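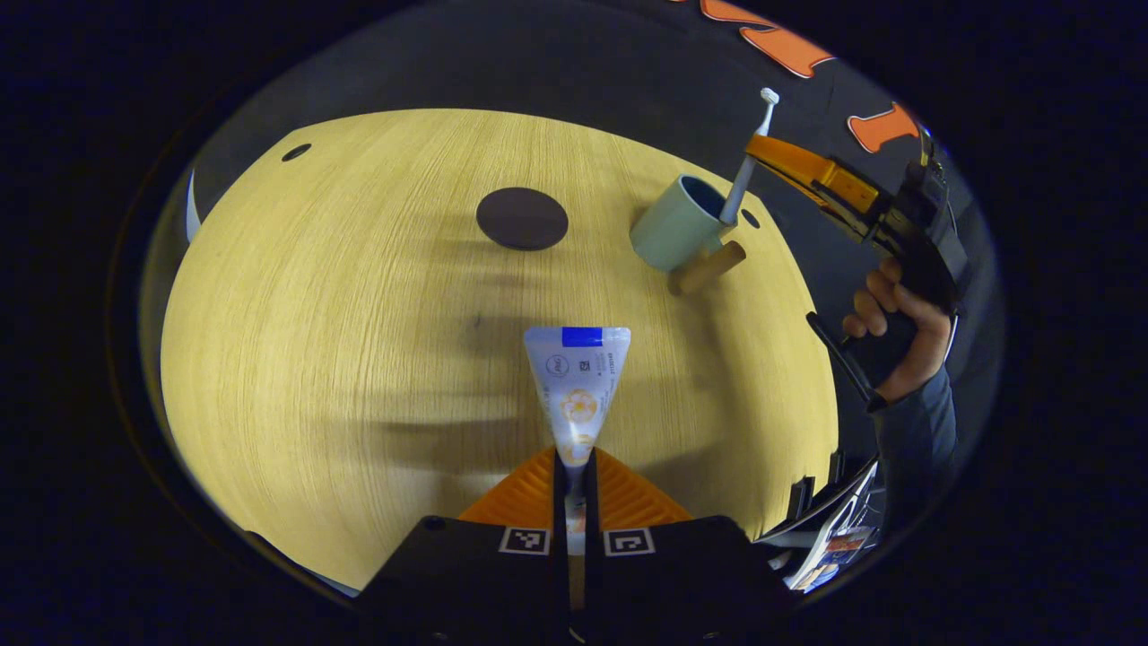

Amanuel Gebru told us at nine that the Dumen scanner should not go back into daily use until the color problem is understood, and that he would prefer a late delivery to the Bouchard Archive over a wrong one. I agreed and have recorded the decision in the equipment log. The machine has been marked as out of service for client work. It remains available for testing.

The fault is the one noted last week. Slides scanned in the morning come out with a green cast in the shadows, and the same slides scanned after lunch do not. The operators had been correcting it by hand in Hudareo and had not thought to report it, as each correction took only a moment. The practice has now stopped. A file corrected by eye cannot be given to an archive as a faithful copy, and our agreement with Bouchard says so in plain terms.

Jaxon Morin spent the morning with the test chart. He scanned it on starting the machine, again at ten, and again shortly before noon, with no change in the settings. The first scan showed the cast clearly. The second showed less of it, and the third was within the limits we accept. His view is that the lamp needs far longer to settle than the manual allows. The manual gives no warm-up time for slides at all, only for prints. I have written to the Dumen service desk to ask for the proper figure and for their advice on lamp replacement. An automatic reply came at once and nothing further by the close of the day.

We then had to establish how much finished work was affected. The scan times are stored with each file, so this was slow but not difficult. Almost 100 slides from the Bouchard order were scanned in the first part of a morning and will have to be done again. They come chiefly from the harbor series, with a few from the family albums. Jaxon will pull the originals tomorrow and return them to the cold room in their own sleeves at the end of each session. No originals are to be left on the light table overnight.

I telephoned Bouchard at 2 and explained the position. The conversation was courteous. They asked whether the files already on their server should be withdrawn, and I said that they should, with the exception of the portraits, which were all scanned in the afternoon. They asked for a written statement. I drafted it before leaving the telephone and Amanuel has read it. He struck out a sentence of mine about the high standard of our service, on the ground that the letter was no place for it. It was sent without the sentence.

There remains the question of the printer. The Trekum has been on trial here for a month and we are expected to say whether we wish to keep it. The prints on matte paper are very good, with deep blacks and clean skin tones, and Amanuel would be content to use it for exhibition work. On gloss paper it leaves a faint line along the leading edge. Cleaning the rollers has made no difference. The sales office has offered to extend the loan, and I have accepted, on the condition that an engineer visits before the end of it. I do not intend to sign for a machine that handles only half our paper stock – and the gloss orders are the ones that pay for the rest.

The color cast also casts doubt on some of our printer tests, which I had not considered until Jaxon raised it over coffee. Several of the test prints were made from Dumen files. If those files were green in the shadows, then the notes I made on the Trekum's dark tones are of little use. He has offered to repeat the tests with files from the studio camera, which has been checked against the chart and gives no cause for concern. I have asked him to do this after the Bouchard slides are finished and not before.

Hudareo released an update today. We shall not install it. The last one reset our color profiles without notice, and I wish to have no further changes on the scanning computer while the lamp is in question. A note to this effect has been taped to the monitor. Amanuel asked that the profiles be copied to the second drive in any case, and this was done before the building closed.

Other matters. The blinds in the viewing room have been repaired and now close fully. The order for cotton gloves arrived in the wrong size and has been sent back. The request for a new viewing lamp was refused until the spring, with an invitation to apply again. I shall apply again.

For tomorrow: scanner to be switched on at seven, chart scans every half hour until noon, readings to be entered by hand. Call Dumen if there is no answer by ten. Jaxon has the key to the cold room.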